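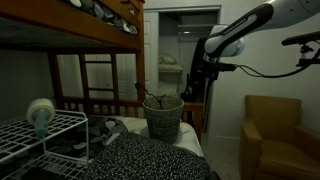
The Lakent 200 is a plug-in dehumidifier for bedrooms, box rooms and other small closed spaces. It draws in air at the rear, passes it over a cold coil and returns it through a louver on the top face. Placement affects the result more than fan speed does. In a bedroom with a bunk bed and an open closet, stand the unit where the top louver has a clear path to the closet opening, and move any basket or armchair that would block the rear intake. Leave the closet open while the unit runs.

## Operation

The humidistat has three settings. Setting 1 is for rooms in daily use. Setting 2 is for closets and stored bedding. Setting 3 runs the compressor without a break and is meant for drying out a room after a leak -- do not leave it on overnight in a room where people sleep.

The tank lifts out from the front. A float switch stops the compressor when the tank is full, and the amber light stays on until the tank is emptied and pushed fully home. For unattended use, fit the drain hose (sold separately) to the spigot at the back. The hose must fall all the way to the drain.

## Specifications

- Height: 698 mm
- Rated power: 200 W
- Fan speeds: 2
- Humidistat settings: 3
- Filter: washable mesh, Mistitell pattern
- Finish: white only

## Maintenance

Wash the filter in lukewarm water and let it dry before refitting. Wipe the tank with a mild soap solution. Bleach attacks the float seal. After moving or tilting the unit, let it stand upright for some 3 hours before switching on.

## Parts and ordering

Filters and float seals made for the older Menzies cabinet model also fit this unit. The tanks do not -- the handle recess is deeper.

Orders ship from Markosard. For trade accounts and spare parts, write to Iqra Swati at the parts desk and quote the serial number from the plate under the tank.

Page revised 3 November 2021. Drain hose now listed as a separate item.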